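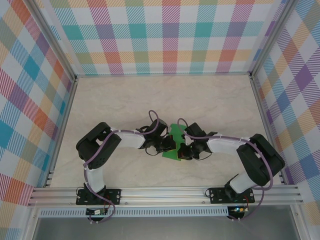
3.2 The booth and the shapes

I'll go through the booth in a fair bit of detail, partly as two reviewers of our earlier report asked for it and partly because we changed our minds about it so many times. We began in April with plain grey walls, and everyone found the shapes straight away. Lovely for them, no use to us at all! We wanted a background that competed with the thing being looked at, without hiding it.

Hok-lam Poon came back from Jallcombe with a length of pastel plaid (sold as Ladden, though I gather the name has changed), and that settled it. The stripes run through teal, pink, orange, purple, yellow and blue on white, so most of our shape colours have a pale relative somewhere on the cloth. We covered all three walls with it – left, back and right – and left the front open. The corner posts are aluminium and we kept them uncovered, as wrapping them made the plaid pucker and people started looking at the puckers.

The work surface took longer. I had wanted white, Cheng-en Yen wanted something darker, and we ended up with the pale beige marbled one in Figure 1, which neither of us had asked for. I've grown fond of it. The marbling is soft enough that a strong colour still stands out, and it doesn't look like a fourth bit of wall.

There are 25 shapes in the full set. The bright green stepped one in the figure is the shape I'd pick out for anyone wanting to repeat the work, because its outline changes such a lot with a small tilt. Held with the lower edge sloping down to the left, its steps no longer line up with the stripes, and the people we tested were slower to name it than when we showed it level. We hadn't planned to look at tilt, so treat that as a side note for now.

We tested 36 people and collected 670 naming responses in all. Of these, 331 were given with the plaid in place and the rest with the grey walls. Naming times were logged with Gramutine, our own timing sheet, and I checked the odd-looking ones by hand (slow work, with plenty of tea). Colour mix-ups between the green shapes and the teal stripes were scored using the Bukhari list, which is given in full in Section 3.4 along with the two changes we made to it.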